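La vaisselle de seconde main au cœur d'un atelier de remise en état à Ulport

Ulport, samedi 10 janvier 2026

L'espace de réemploi Padbridge a ouvert cette semaine les inscriptions à son nouveau cycle d'ateliers consacré au nettoyage et à la remise en état de la vaisselle usagée. Les séances se tiendront jusqu'à la fin du mois de mars dans les locaux de la rue Tolentino, au rez-de-chaussée de l'ancienne halle aux grains. Elles s'adressent aux habitants de la commune et des localités voisines, sans condition d'âge ni d'expérience.

Le cycle fait suite à la collecte organisée à l'automne par l'établissement. Selon le bilan communiqué par Padbridge, 4 000 pièces ont été déposées à cette occasion, principalement des assiettes, des bols et des plats de service. Une partie de ces articles a été remise en rayon sans intervention. Les autres présentaient des traces de couverts, des dépôts calcaires, des restes d'étiquettes ou des taches anciennes, et ont été mis de côté en vue d'un traitement manuel. À ce jour, 314 pièces restent à traiter.

Chaque séance dure 90 minutes. La première partie porte sur l'examen des articles : état du bord, fêlures, usure du décor, présence d'un marquage. Les pièces fêlées ou ébréchées sont retirées du circuit alimentaire et orientées vers le bac destiné aux travaux de mosaïque. La seconde partie est consacrée au nettoyage proprement dit, à l'eau tiède d'abord, puis à l'éponge de mélamine pour les marques grises laissées par les couverts. L'usage de poudres abrasives est exclu sur les surfaces colorées et sur les inscriptions imprimées, qui s'effacent rapidement.

Une attention particulière est accordée aux bols de couleur à intérieur blanc. L'extérieur de ces pièces est souvent rayé par l'empilage, et ce type d'usure ne se corrige pas au nettoyage. Padbridge a choisi de les conserver à la vente, au tarif réduit, dès lors que l'intérieur est intact.

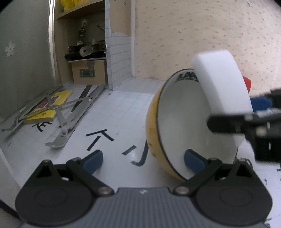 Fodari demande que les consignes relatives à l'éponge de mélamine soient affichées dans la salle et reprises sur la fiche distribuée aux participants, au motif que beaucoup de foyers l'emploient sur des décors fragiles, avec une pression trop forte, et ternissent ainsi des pièces encore en bon état. Il est également souhaité que le rinçage à l'eau claire soit mentionné de manière explicite pour toute vaisselle destinée à recevoir des aliments.

La direction de l'établissement a indiqué que la fiche serait complétée en ce sens avant la première séance. Le document, imprimé en recto verso, comportera au verso un tableau des matières admises : grès, faïence, porcelaine, verre, tôle émaillée et mélamine moulée. Les ustensiles en bois et les revêtements antiadhésifs ne sont pas traités dans le cadre du cycle. Les couverts en argent et les pièces dorées à l'or fin sont également exclus.

Les participants peuvent apporter jusqu'à trois articles personnels, à condition que ceux-ci aient été lavés au préalable. Les éponges, les bassines et les torchons sont fournis sur place. Il est recommandé de se munir de gants ménagers et d'un tablier. Les articles personnels sont repris par leur propriétaire à l'issue de la séance ; aucun dépôt n'est accepté d'une semaine à l'autre, faute d'espace de rangement.

Le nombre total de places est fixé à 200 pour l'ensemble du cycle. Les inscriptions sont reçues à l'accueil de Padbridge, aux heures d'ouverture du magasin, ou au moyen du formulaire disponible à la mairie annexe. La participation est gratuite. Toute absence doit être signalée la veille au plus tard, afin que la place puisse être attribuée à une personne inscrite sur liste d'attente.

Les pièces remises en état seront proposées à la vente dans le magasin au fur et à mesure des séances, au rayon vaisselle, à gauche de l'entrée. Les lots assortis seront réservés en priorité aux associations d'Ulport qui en auront fait la demande écrite. Une vente exceptionnelle est prévue à la clôture du cycle, et ses horaires seront communiqués par voie d'affichage.

L'accès à la salle se fait par la cour, le portail de la rue Tolentino restant fermé pendant les travaux de voirie. Un stationnement pour les vélos est disponible sous le préau.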